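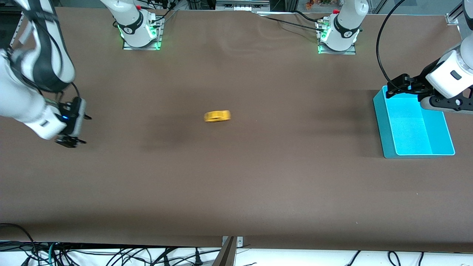
The Tape Goes in the Bin

The rulebook at the place where I work has a section on emergency stops, and it is excellent. It has a section on lifting, one on batteries, and one on who may be inside the marked area and with what on their feet. It also has, under "Task Definition," a single sentence: "The task should be clearly stated before recording begins." I have come to think that sentence has cost us more than every dropped arm and snapped finger put together.

Consider the most boring job we give a pair of robot arms. Pick up the roll of tape, put it in the bin. My mother could write the instructions, and she thinks I repair photocopiers. One thing, one place to put it, a table in between. We started collecting runs of it one August with four operators, and by the end of the month we had four different tasks, all with the same name.

Saeed Akbari picked up the tape and dropped it from a height, on the theory that a bin is a thing you drop stuff into. Maja Gajewski lowered it until it touched the floor of the bin and then let go, as if it were asleep. Touran Daneshvar handed it from one arm to the other in midair every time, since there were two arms and it seemed rude not to use both. I slid mine to the near side first because I liked the angle. All of us had been told the task, and all of us would have sworn we'd done it.

You can train a robot on that. It will learn something. Ours learned to carry the tape to the rim of the bin and hang there, thinking it over.

So I am in favor of rules, which is not a popular thing to say in a field that believes itself to be an adventure. My complaint is with which rules we have. The ones we're proud of are nearly all about the machine. The reach of the arm, the speed of the joint, the force of the grip. These are good numbers and somebody got them by hard work, and I'd like them to stay exactly where they are, between me and the elbow. The rules we lack are about the people and the table, and those we leave to common sense, which is whatever the person who trained you happened to do.

Take the word "done." When is the tape in the bin? When it touches the bottom? When the fingers have opened? When the arm has gone back up out of the way? I once sat through a meeting on this that ran 40 minutes. Manouchehr Tehrani, who had come to fix the projector and stayed for the argument, asked what we'd do if it landed on edge against the wall of the bin. There was a silence in which several people could be seen remembering runs.

We settled it eventually. The tape is in the bin when it is resting on the inside of the bin and no finger is touching it. The run is over when both arms are back up above the rim. It took two lines. I have seen these two lines described, in a proposal, as a "success ontology."

Or take the starting position. The old habit was to put the tape "somewhere in the middle." Everybody's middle is different. Mine is a bit to the left, and it gets more so after lunch. A robot fed on my afternoons becomes a specialist in a patch of table the size of a paperback. Now there is a card with 20 spots on it, and you go through them in shuffled order whether you like them or not. Spot 14 is a horrible reach and everybody hates it. It stays on the card, and the complaints about it are the best evidence I have that it belongs there.

Then there is the covering on the table, about which I could be a bore at greater length than you'd believe. A table covering gets creased. It slides. People lean on it. A crease that sits in the same place for a week is, as far as the camera knows, part of the job. Our rule says the covering is clamped at the near edge, and when you change it you write down that you changed it. I don't ask for it to be perfectly flat. I've met paper. I ask that someone write it down.

The same goes for shadows, and for cables, which breed. When I visited Skendum to see how they did things, they had a beautiful rule that cables be "managed at all times." It was framed. Beneath it was a nest a stork would have turned down. A rule that describes a state of grace will be admired and ignored. Ours says no cable may cross the working area or hang where a gripper passes. Past that, on the shelf and along the back, they may live as they please. It's an ugly rule, and it gets followed by people who are tired at ten past four.

I know the objection, because Margareta Pascu makes it to me about once a week over the top of her monitor. Margareta thinks we'll standardize the life out of it. Homes are messy, she says, and if every run is done by the card in a tidy ritual, we'll build a robot that can put tape in a bin only for people like me. She wants variety. She wants the bin moved, the tape on its side, the operator left-handed and in a bad mood.

She's right about the variety and I've told her so, in writing, which she has kept. But variety you didn't record is just sloppiness with a good publicist. If the bin moves, I want it to move because the card said so and for the log to say where. Saeed's dropping and Maja's lowering are both fine ways to get tape into a bin. Label them as two ways, collect plenty of both, and you have something. Pour them into one folder under one name and you have our August.

The people I have less patience with are the ones who want the standard to arrive from above, fully formed, from some body with a building. I hear this at every conference. "Once the standards are in place," they say, the way people talk about the weather improving. I'd be happy to have such a document. I'd read it. But no committee is going to tell me when my roll of tape is in my bin. The people who know are the ones standing at the table, and they'll know it for as long as they happen to work here. Two of our four have since moved over to Avside, and they took a good deal of unwritten rulebook with them in their heads.

My proposals are modest and I'm aware they won't get me invited anywhere. Before anyone records anything, two people who haven't discussed it should each write down what counts as finished, and then swap. If the notes differ, you don't have a task yet. Runs that fail should be kept and marked as failures, including the embarrassing ones, especially mine. And each rule should carry the name of the person who wrote it, so that when it turns out to be stupid you can go and find them.

Our own page of these things is up to 14 rules. I wrote five. One of mine has already been crossed out, with the word "why" beside it in Margareta's handwriting, and I've been trying since this morning to come up with an answer.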